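Shop Class, Second Floor: An Afternoon at the Temcombe Robotics Open House

The bus from Bretville drops you at the wrong end of the Temcombe campus, so I saw a good deal of the bike sheds before I saw any engineering. The sign for the open house pointed up a staircase. Somebody had taped a second sign over it, pointing the same way but in larger letters.

The course is a two-term elective taught by Femke Van Leeuwen. Her students get one humanoid robot, one set of store shelves and one job, which is grocery shopping. Last year's class did laundry. I asked how that went and she offered me coffee.

The team on duty when I arrived was Eduardo Panganiban and Anouk Smits, both juniors, both in possession of the thousand-yard stare I associate with people who have spent April with potato chips. Chips are the hard part, Anouk told me. A box has sides. A bag of chips has opinions. Squeeze it too little and it slides out of the fingers, squeeze it too much and you have made crumbs, which the class calls "a Dolden," after the building where the first one happened.

They put the hand camera up on the big monitor so visitors could follow along. I had expected something like a security camera. It's closer to watching your own knuckles while you hunt for change behind the couch.

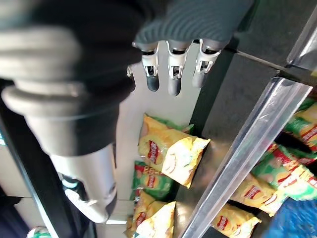
How the points work

The grading is run as a contest, and the team that comes first gets its name on a shelf bracket. Each run has 90 seconds on the clock. The robot holds a shopping basket in its left hand and is supposed to fill it with the right, working from a list drawn out of a coffee can. You lose points for dropping things, for knocking over the neighbors of the thing you wanted, and for anything Femke writes down as "general conduct."

I asked what general conduct meant. She said I would know it when I saw it.

The log pinned by the door said the class had made 167 graded attempts this term. Practice attempts are kept in a separate notebook, and that one stood at 3562. Eduardo flipped through it for me with the weary pride of a man showing you his tax returns.

Bottles are the favorite draw. They're stiff, they have a neck, and nobody has yet managed to make crumbs out of one. The lemon-lime kind gets a cheer from the back row whenever it comes out of the can.
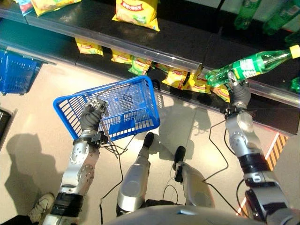 Basket in the left hand, soda in the right, chips biding their time on the lower shelf.

I stood beside a retired machinist named Henk Koster, who had come with his grandson and lost him almost at once to the snack table. Henk watched the arm reach for a shelf and said it was the most careful shopper he had ever seen, and that his wife would have been home by now. He stayed for the rest of the afternoon.

The odd-objects round

Between shopping runs there's a side event for grip. Johannes Cele, a senior, runs it, and his policy is to use things that have no proper name. Cans and cups are too polite, he says. A good test object should leave both the robot and its team unsure where to take hold.

His current pick is green, see-through and lumpy, with a thin yellow stripe across one end. Seen from the wrist it glows like something you would report to the landlord. The kids in the front row loved it and one of them asked to buy it.

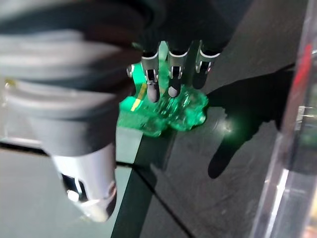
Back to the shelves

After the break the room filled up with parents and a man from Schouten, a parts supplier, who handed out pens. The restocking between runs is done by the first-year students, and they take a loose view of what "upright" means for a bottle. Anouk considers this realistic. She has worked in a supermarket.

What I liked best was how much of the class is arguing. Before every run there's a short, heated meeting about which bottle to go for. Eduardo favors the one at the front. Anouk will go for the crowd at the end if the angle looks right, on the theory that one of them is bound to cooperate. They settle it with a coin, and the coin has its own page in the notebook.

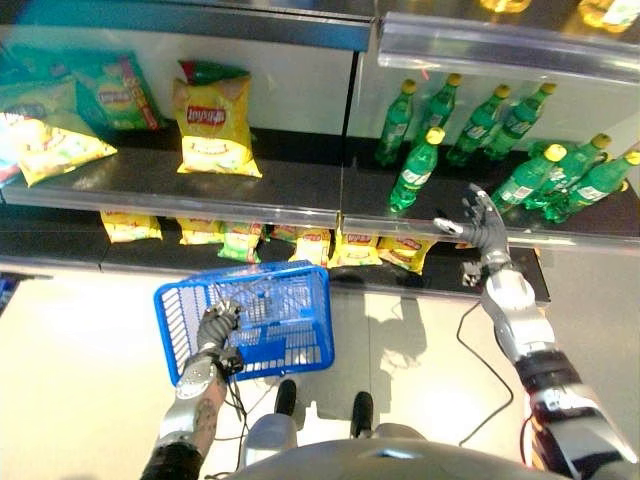

Decision time at the drinks, with the basket still empty.

The last demo is at 5, and you should get there early if you want a seat with a view of the monitor. Coffee is free, the chips are for the robot. The bus back to Bretville leaves from the other side of the bike sheds, and the stop has no sign at all.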